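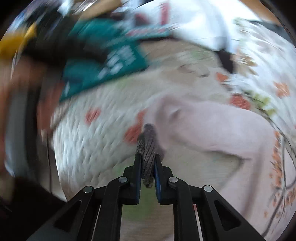 Reading time: 5 minutes

4.2 Storage of knitwear between seasons

Households in the Mosoti survey were asked where heavy knitted garments were kept once the weather turned warm. Of the 1,509 that replied, most named the bedroom, and the bed itself was the usual place for sorting and folding before clothes were put away (Figure 3).

Figure 3. Ribbed knit fabric and a light pink garment at a bed with a floral-printed cover.

Replies differed more on the choice of container. Households in Trudis preferred drawers, while those in Rolov, where homes are smaller, relied on boxes under the bed. Washing before storage was reported by 70 per cent of households overall. The share was lower among those who put their winter clothes away after September, and the difference remained when household size was taken into account.

Moth damage was recorded separately. Respondents were asked to report holes found on unpacking, but they were not asked to tell moth holes from ordinary wear, and the figures in Table 5 should be read with that limit in mind. Garments of mixed fibre were counted with wool wherever the label was missing.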